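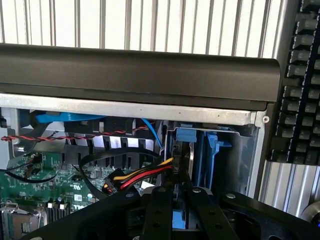
Chapter 4
Opening the Desktop Computer

Most repair work on a desktop computer starts with the case open and the power off. Before you can replace a part, you have to know what you are looking at and which cables stand between you and it. This chapter covers the layout of a tower case, the main cables and where they run, and the processor socket and memory slots on the board.

You will need the Strickland bench kit issued in Chapter 1, a tray for screws, and your parts log. Lab 4 takes 40 minutes for one student and a little less for a pair. Read the whole chapter before you begin the lab.

4.1 Before You Touch Anything

Shut the computer down and unplug the power cord from the wall. Hold the power button in for a few seconds to drain what is left in the supply. Put on the wrist strap and clip it to bare metal on the case - painted metal will not do.

Set the case so that the open side faces up. Good light matters more than most beginners expect. Dark cables against dark plastic are easy to miss, and a cable you did not see is the one you will pull.
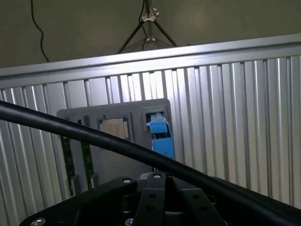 Figure 4.1 Black cable in front of a gray mounting panel and its components, with ribbed aluminum behind.

4.2 Cables

Learn cables by shape first and color second. A fan cable is thin, and its wires are often twisted together. A SATA data cable is flat and narrow, with a small plug at each end. Power wires leave the supply in bundles, and by long custom yellow carries 12 volts, red carries 5 volts, and black is ground.

Color is only a guide on data cables. Makers choose blue, red, black, or orange as they please, so a blue cable in one machine may do the same job as a red one in the next.
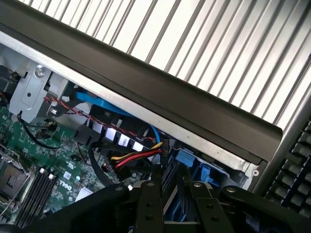 Follow each cable from end to end with your eyes before you unplug it. Write both ends in your log. When you do unplug it, hold the plug and not the wires, and look for a latch. Many plugs will not come free until the latch is pressed.

4.3 The Board

The motherboard is the large circuit board that everything else connects to. The processor sits in a socket under a metal plate, which is held down by a lever. Memory goes into long slots with a latch at the end. Expansion cards go into slots near the rear of the case.

Never touch the contacts in an empty socket. They are easily damaged, and a damaged contact usually means a new board.

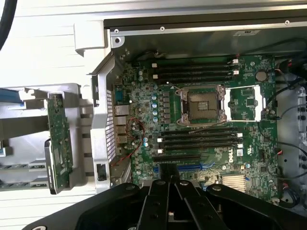
Figure 4.2 Dell motherboard with no processor installed. Memory slots lie above and below the open socket.

Find the coin-cell battery as well. It keeps the clock and some settings when the computer is unplugged.

Key terms: chassis, heatsink, load plate, motherboard, SATA, shroud, socket

Brennan and Rácz, Desktop Service Basics. Copyright Waltel Press, June 2022. Back to top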